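4.3 Setting Up Receiving Zones and Tote Labels

This section covers the zone settings in the Lisuter stock control software, version 2 and later. Complete the site setup in section 4.1 before you begin.

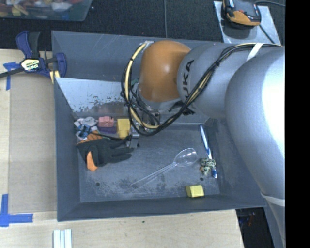

A zone is a named group of storage locations that share one put-away rule. Every tote must belong to exactly one zone. Totes without a zone can be scanned, but their contents do not appear in available stock until a zone is set.

Before you start

You need an account with the Site Editor role and a label printer already paired with the workstation. The printer test page is under Devices > Printers > Test. Label stock must match the size entered in section 4.1.

Creating a zone

1. Sign in and open Settings > Locations > Zones.
2. Select New Zone.
3. Enter a zone code. Codes can have up to 9 characters, using capital letters and digits only.
4. Enter a description. The field accepts up to 255 characters and prints on the zone report but not on labels.
5. Choose a put-away rule: Fixed, Nearest Open, or By Supplier.
6. If you chose By Supplier, pick at least one supplier from the list. The demo database includes Michalski and Skovavia as supplier records. Remove both before going live.
7. Select Save. The zone is listed as Inactive.

Note: The zone code cannot be changed after the first tote is assigned. To rename a zone after that point, create a new one and use Move Contents (section 4.6).

Printing tote labels

1. Open the zone and select the Labels tab.
2. Enter the first tote number and the quantity. One print job can hold up to 50 labels. Larger runs must be split.
3. Select Preview and compare the zone code on the preview with the code on the zone page.
4. Select Print.
5. Wipe the label area of each tote with a dry cloth and apply the label flat, with the barcode running left to right.
6. Scan each label with the handheld. The handheld beeps once and shows the zone code.

Two short beeps mean the number is already in use at this site. Discard the label and print a replacement with a new number – do not reprint the same number.

CAUTION: Do not place a new label over an old one. Scanners can read the edge of the lower barcode and post stock to the wrong tote.

Activating the zone

1. Return to Settings > Locations > Zones and tick the box beside the zone.
2. Select Activate.
3. Sync each handheld from its main menu. Handhelds that are not synced continue to use the old zone list.

CAUTION: Activate zones only when no receipts are open. Open receipts keep the put-away rule that was in force when they were started, and mixed rules on one receipt must be corrected line by line.

Sites on the Riststead import format

Zone codes from a Riststead file are imported with a leading zero. The zero counts toward the character limit, and codes that exceed the limit are skipped and written to the import log. Shorten these codes in the source file, then run the import again. Zones that were imported correctly the first time are left unchanged.

For cycle count settings by zone, see section 4.4.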